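Food Preparation I
Unit 9 handout: Fresh corn, from delivery to the board

Read this before the lab. Bring it with you, along with an apron, a side towel, and closed shoes. The written check at the end of the unit is taken from this sheet and from the knife notes in Unit 2.

Why corn gets its own unit

Corn loses sweetness after it is picked. The sugar in the kernels turns to starch, and warmth makes that happen faster. An ear that has spent an afternoon on a loading dock will taste flat even if it looks fine. The teaching kitchen at Clarkstead went through 2,841 ears last year, and 568 of them were thrown out or sent to stock because they had been stored badly or husked too early. Most of that loss was in June, when the Udton farm delivery is largest and the walk-in is already full.

Receiving

Check the ears while the driver is still there. Feel through the husk from the tip to the base. The rows should feel full and even. A soft spot near the tip usually means a worm, and you can trim that off. Soft spots along the side are a reason to send the ear back. Look at the cut end of the stem, too. Pale and moist is good. Brown and dry means the corn has been off the stalk for a while.

Husks should be green and close to the ear. Silk that is brown at the very end is normal. Slimy silk is not.

Write the count and the time on the Issahaku sheet by the walk-in door. If the count does not match the invoice, write down both numbers and tell the instructor. Do not correct the invoice yourself.

Storage

Leave the husks on until the day of use. Keep the ears cold, loosely bagged, and off the floor. Do not stack crates of other produce on top of them. Husked ears dry out quickly, so wrap them and use them the same day.

Husking

Peel the outer leaves down in two handfuls, silk and all, then snap the stem off with the leaves. Rub any silk that is left with a damp towel, working from the tip down. A dry brush works as well, but it has to be washed afterward and people forget. Husks and silk go in the green bin. Do not put them in the disposal. The silk wraps around the blades and the sink backs up.

Do all husking at the long sink. Silk that gets onto a prep table ends up in somebody's pastry.

Cutting off the kernels

Trim the base so it is flat. Stand the ear on that end and hold the tip. Cut downward with short strokes, turning the ear after each strip. Stay shallow on the first pass. If you see pieces of tough white cob in the kernels, you are cutting too deep. Once the kernels are off, run the back of the knife down the cob to press out the milk, and save it with the kernels for chowder.

Cobs go to the stock station. They need to be there before the pots are filled.

Cleaning the boards

Wood boards are washed by hand with hot water and soap, rinsed, wiped, and stood on edge to dry. They do not go in the machine and they do not soak. Oil them once a month from the Voken can on the bottom shelf. A board with a split goes to the instructor. Corn milk is sticky when it dries, so wash the board as soon as you finish cutting.

Setting the table

Set up before you pick up a knife. Husked ears should have one place to wait and the board should have another, so that you are never cutting around a pile of corn. A shallow pan or a basket will hold the ears. If you use a basket, use it for whole ears only, because wicker is hard to clean once loose kernels have worked into it. Put it at the left end of the table if you cut with your right hand, and switch sides if you cut with your left. In the picture at the end of this sheet, the two yellow cobs are in the woven basket on the far left, and the small square board lies flat on the brown tabletop to the right of it. A board that small is fine for trimming bases. For taking off kernels, get a larger one from the rack, and put a damp towel under it. 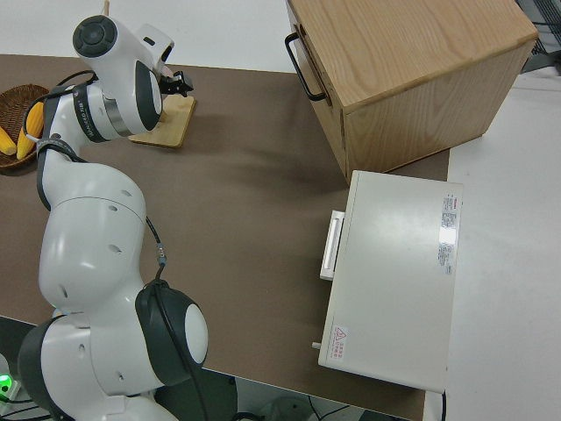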